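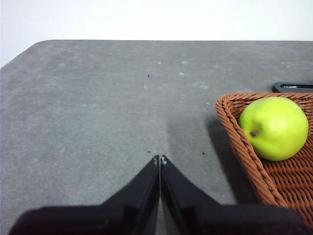

How do you find out what a single appliance costs to run?

Plug it into a plug-in energy meter, leave it there for several days of normal use, divide the kilowatt-hours by the number of days, and multiply by the price per kilowatt-hour on your electric bill. Everything else on this page is about the ways that simple sum goes wrong, and about the products that would like you to skip it.

I started measuring after a neighbor told me I could cut my bill by unplugging my phone charger at night. She had read it somewhere. So had I, several times, always with a percentage attached and never with a meter in sight. I don't doubt that an idle charger draws something. I doubted that it drew enough to show up on a bill, and I wanted a number.

What you need

A plug-in energy meter, a recent electric bill, and something to write on. That's the whole list. The meter is a small unit that goes into the wall outlet, and the appliance plugs into the meter. Mine is a Barninora and it's nothing special. I have also used a Gurmont, borrowed from a friend, and it gave readings close enough to the Barninora on a fridge that I stopped caring which one I had in my hand.

The things to look for are dull ones. It should show total kilowatt-hours as well as watts right now. It should keep its total if the power drops for a second. The screen should be readable when the outlet is down behind a cabinet, and most aren't, so expect to spend some time on your knees.

You don't need an app. The Majali model has one, and it wanted my home address before it would show me the wattage of a lamp. I sent it back. If you like graphs and you're comfortable with that trade, go ahead, but the graph won't be any more accurate than the number on a plain screen.

Before you plug anything in

Read the rating printed on the meter and the rating printed on the appliance. If the appliance is rated for more than the meter, stop there and don't test it. Never measure through a power strip or a chain of adapters, and never put a plug-in meter between the wall and something hardwired, or anything that runs off the large outlet used by a dryer or range. Those need a different method, covered near the end. If the plug or the meter gets hot, unplug it and don't use that pairing again.

The measurement

Step 1. Reset the meter so the total reads zero. On some models you have to hold the button down longer than feels right. Check that it really cleared.

Step 2. Plug the meter into the wall and the appliance into the meter. Write down the time. Don't trust yourself to remember it.

Step 3. Use the appliance the way you always do. This is harder than it sounds. People who have just bought a meter get careful. They shut the fridge door faster and turn the TV off when they leave the room, and then they're pleased at how low the number is. You want your bad habits in the reading.

Step 4. Leave it alone for long enough. For anything that cycles on and off, I use 5 full days. A fridge measured over one afternoon tells you about that afternoon. For something you run and then stop, such as a toaster or a washing machine, measure a few complete uses and work with the cost per use.

Step 5. Read the total at the same time of day you started, and write it down before you unplug anything.

Doing the sum

Your meter may show kilowatt-hours or watt-hours, and a surprising number of people mix them up. If it says 2,000 watt-hours, that is 2 kilowatt-hours. The bill uses kilowatt-hours, so convert first.

Divide by the number of days. Multiply by your price. Then multiply that by however many days you want to look at: a month is enough for most purposes. I'd be careful about stretching a short test out to a full year. A fridge in a warm kitchen in August works harder than the same fridge in March, and a dehumidifier may not run at all for half the year.

The price is where I see the most mistakes, mine included. Bills tend to list a supply charge, a delivery charge, and a fixed monthly fee. You want the parts that go up when you use more power, added together. Leave the fixed fee out of it. You'd pay that if you sat in the dark. If your rate changes by time of day, the honest answer is that a plain meter can't give you an exact cost, and you'll have to either work out a high figure and a low one or read the meter at each change of rate. I tried the second way once and gave up before dinner.

Reading very small loads

Back to the phone charger. With no phone attached, my meter showed zero watts. That doesn't mean the charger used nothing. Cheap meters are poor at the bottom of their range and many simply round down. So I left it in for days, and the total still hadn't moved. All I can say from that is that the draw was too small for this meter to catch. I'm not going to claim more, and I'd be wary of anybody who gives you a precise yearly dollar figure for an idle charger without saying what they measured it with.

The things that did show up on standby in my house were an old stereo receiver and a cable box. The cable box drew nearly the same power switched "off" as it did switched on. The light on the front changed color and that seems to have been the main difference. Test yours before you believe me, since boxes vary.

Claims I would not pay for

Plug-in power savers. These are small boxes with a light on the front that go in any outlet and are supposed to clean up or balance your electricity. I bought a Borkholm, which promised lower bills for the whole house. You can't test that sort of claim with a plug-in meter, because the thing is said to act on everything at once. I used the utility meter outside, comparing readings with the box in and with it out, over stretches of similar weather. I could find no drop I'd put down to the box. The usual pitch is about power factor, and homes are generally billed for the energy they use, with no separate charge for power factor. Correcting it wouldn't change the bill even if the box did so perfectly.

Smart plugs sold as savers. They can be handy, and some of them include a decent meter. But a smart plug uses a little power itself, all day, to stay on the network. Putting one on a lamp you already switch off by hand is likely to cost you a bit more.

"Eco" modes. Some work well. Some just run longer at lower power and end up in the same place. This one is easy to check, so check it: run a normal cycle, note the total, reset, run the eco cycle with a similar load. On my dishwasher I couldn't do it, as it's wired in. On a friend's washing machine, most of the difference came from the water being cooler, and you could get that by turning the temperature down on the ordinary cycle.

Things you can't plug in

Water heaters, central air, electric ranges and dryers are often the biggest users in the house, and the plug-in meter is no help with any of them. There are monitors that clip around the wires inside the breaker panel. Have an electrician fit one. I don't open my panel and I won't tell you how to open yours.

The free way is rough but useful. Turn off as much as you reasonably can, read the utility meter, run the one big appliance, and read it again. Fridges and other cycling things will muddy the result. Repeat it 3 times on different days and see if the answers agree. If they're all over the place, you haven't measured anything yet.

A few questions I get

Do I need to buy a meter? Try borrowing first. Some public libraries lend them, and you'll probably use it hard for a couple of weeks and then leave it in a drawer.

Are cheap meters accurate? Good enough for a fridge or a heater, in my experience, and poor for tiny loads. A rough check is to measure something with a steady draw, like an old-style incandescent bulb, and see if the reading lands near what's printed on it. Bulbs vary too, so don't expect a perfect match.

Should I replace my old fridge? Measure it first. Then take the yearly figure from the label on the new one, work out the difference at your own price, and set that against what the new one costs. The store will have done this sum for you already. Do it again anyway.

Dima Atallah wrote in to say that her meter gave a different total when she moved it to another outlet. Check that it was properly reset, then check whether the kitchen was warmer that week. If neither explains it, try a second meter, and go with the pair that agree.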